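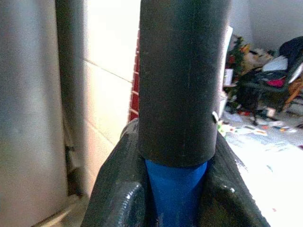
Werkstatt Flores · Gruppe Gehäuse & Kleinteile · Arbeitsbuch

4. März

So, heute endlich die grauen Zylinder drangenommen! Die standen seit der Umräumerei im Regal und haben Staub gesammelt, und jedes Mal, wenn ich dran vorbeigelaufen bin, hatte ich ein schlechtes Gewissen. Auf dem Bild ist der erste, noch ungeputzt: matt, dunkelgrau, ein paar helle Sprenkel und diese feinen senkrechten Schrammen, über die wir uns schon letztes Mal unterhalten haben. Unten dran das blaue Teil (ich schreibe hier weiter einfach »das Blaue«, ob es nun Hülse oder Manschette heißen soll, klären wir bitte mal mit Koltley, in deren Liste steht beides).

Erst mal trocken abgewischt, Mikrofaser, von oben nach unten. Die Sprenkel gingen bis auf zwei oder drei weg, die Schrammen natürlich nicht. Mit dem Fingernagel spüre ich sie kaum, ich würde sie also lassen und nicht polieren. Polieren macht die Fläche fleckig glänzend, das hatten wir im Mai bei der alten Serie und das sah furchtbar aus. Wer es trotzdem probieren will, bitte an Stück 29, das hat sowieso eine Delle.

Dann der kleine weiße Clip am unteren Rand. Der steht ein Stück raus, und ich bin beim Wischen prompt mit dem Tuch hängen geblieben. Zweimal! Beim zweiten Mal hab ich ihn vorsichtig mit dem Daumen angedrückt, er federt aber wieder zurück. Sitzt trotzdem fest, wackelt nicht. Laut dem Blatt von Hodutix soll er bündig sein, bei mir ist er das bei keinem der Stücke, die ich heute in der Hand hatte. Entweder ist die Tasche zu flach oder die Clips sind aus einer anderen Tüte. Ich hab das Maß nicht genommen, der Tiefenmesser war verliehen (bitte zurück in die Schublade, danke).

Zum Abziehen vom Blauen: geht am besten mit einer leichten Drehung, dabei den Zylinder oben festhalten. Gerade ziehen hab ich auch versucht, da bewegt sich erst gar nichts und dann alles auf einmal, und man haut sich den Ellbogen am Regal. Innen war bei Stück 6 etwas Abrieb, ganz feines dunkles Pulver. Ausgepustet, nachgewischt, wieder aufgesteckt, saß danach eher strammer als vorher. Ob das am Sauberen liegt oder daran, dass ich es etwas verdreht aufgesetzt habe, weiß ich nicht. Einen Strich als Markierung hatte ich vorher nicht gemacht, ärgerlich. Nächstes Mal Bleistift bereitlegen!

Kiste und Etiketten: die fertigen stehen aufrecht in der Kiste mit der Aufschrift Skurkex, immer mit Pappe dazwischen. Hinlegen bitte nicht, sonst drückt der Clip gegen den Nachbarn und wir haben die nächsten Schrammen. Die Etikettenrolle hört bei 117 auf, eine neue mit 200 Stück ist bestellt. Bis dahin Kreppband und Filzstift, aber leserlich (ja, ich meine auch mich).

Noch offen:
Clip nachmessen und Hodutix schreiben
Bezeichnung vom Blauen festlegen
Pappe zuschneiden, der Stapel ist fast weg
Stück 6 nach ein paar Tagen nochmal abziehen und innen reinschauen

Das Mikrofasertuch hängt zum Trocknen über der Heizung.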